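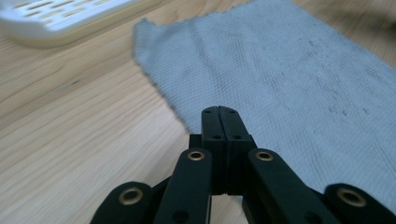
Re: [orska-dev] Width estimate wrong at the closed end

From: Ebere Okeke
To: orska-dev
Date: Sunday, March 18, 2018

Rakiya Tamuno wrote:
> I replayed the Loltham towel log through the current Orska
> master. The width estimator reports fully closed well before
> the fingers meet, and the grasp detector then fires on nothing.
> I suspect the zero offset, but the calibration file looks sane
> to me. Is anyone else seeing this? Could it be the linkage model?

I can reproduce it. The offset is fine. The problem is in the segmentation step that feeds the width estimate.

The estimator finds the inner edge of each pad and takes the pixel distance between them. With the fingers pressed together there is only the thin seam down the middle, and the edge finder has very little to work with. When the gap drops under its minimum run length it returns no edge at all, and the code in width_from_edges() silently substitutes zero. Everything after that treats zero as a measurement. The grasp detector has no way to know it was a fallback.

With the fingers apart there is no such trouble. Both pads are black against pale wood and the edges are clean, even where the table gets dimmer between them. The wood grain does produce weak gradients, but they stay below the threshold on every log I tried.

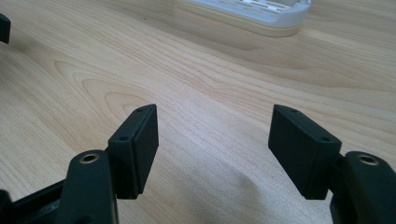
Fingers open over the bare table, nothing between the pads.

I ran 414 frames from the closed end of your log. The fallback was hit in 40 of them, always in short bursts, and each burst lines up with one of your false grasps. I did not find a false grasp outside a burst.

Proposed changes, on branch width-fallback:

1. width_from_edges() returns a status along with the value. Callers that ignore the status will fail to compile, on purpose.

2. Near the closed end, the width comes from the brass inserts on the finger arms instead of the pad edges. They stand out well against the black plastic and they move with the linkage. The mapping from insert position to width is a lookup table built during calibration.

3. The grasp detector holds its last state when the status is bad, for at most 2 frames, then reports unknown.

Item 2 needs a new field in the calibration file. Old files still load, but you get the status flag without the insert fallback. The Omoregie converter from December drops fields it does not recognize – please do not run it on new files until I have patched it.

On the linkage model: I checked it against the open frames and saw no reason to touch it. The Flistthorpe config still has the exposure set to 1025, which clips the highlights on the inserts. Lower it before testing item 2 there.

Rakiya, could you rerun your log on the branch and send me the list of grasp events? Timestamps and status are enough.

Ebere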